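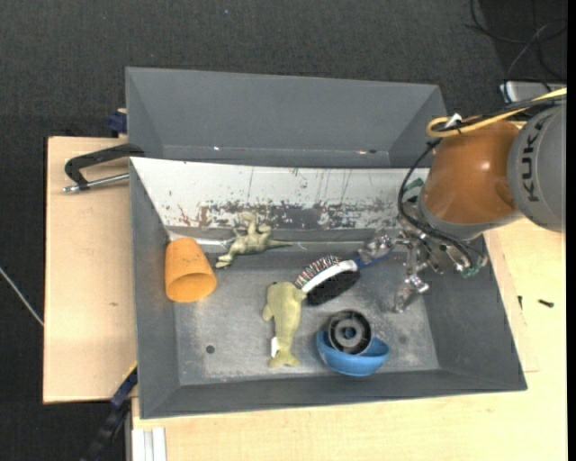

From: Uwe Seidel
To: grasp-learning list
Subject: Re: [grasp-learning] Reward labelling from the bin image alone

On the Brutik thread, Pasaribu wrote:

> We train from before/after image differencing on the source bin and get
> a lot of false positives. An object gets nudged, the difference clears
> the threshold, and the attempt is scored as a pick. How are you
> labelling success on the two-bin cell, and have you tried dropping the
> labels from finger position altogether?

We don't use differencing on the source bin for the reward any more. The label comes from finger position after the lift, and the image difference is kept only as a veto. If the fingers report closed but the source bin has changed, the attempt goes into a review pile and is left out of training until someone has looked at it.

The weak point is thin objects. A brush held by the end of its handle leaves so little gap between the fingers that the reading sits close to fully closed. In our last batch of 3000 attempts, 707 went to review, and most of those I have opened so far were thin handles or the edge of a plush toy. Bowls and cups gave very little trouble, even tipped over.

Two changes helped:

1. The closed threshold is now calibrated at the start of every run. We had been using one value for all runs and the linkage drifts enough to matter.

2. Differencing is masked to the bin floor. The white panel on the rear wall of our front bin is badly scratched and chipped, and the arm's shadow moving over it was enough to trip the veto on its own. A plain grey wall would be the proper fix.

To the second question: yes, we tried it. With image labels only, the policy learned to favour pushing objects into the corners, presumably because a large displacement scored the same as a removal. I would not go back to it without a per-object segmentation step, and ours is not good enough when things are touching. A brush lying against a soft toy comes out as one blob more often than not.

I have not tested any of this on the Boketti object set. Moneck is rigid objects only, so I'd expect the finger label to look better there than it deserves. If you rerun your baseline, please report the thin objects as a separate category — the average hides them.

The calibration script is short and I can post it to the list. It runs 20 empty closes and takes the median.

Uwe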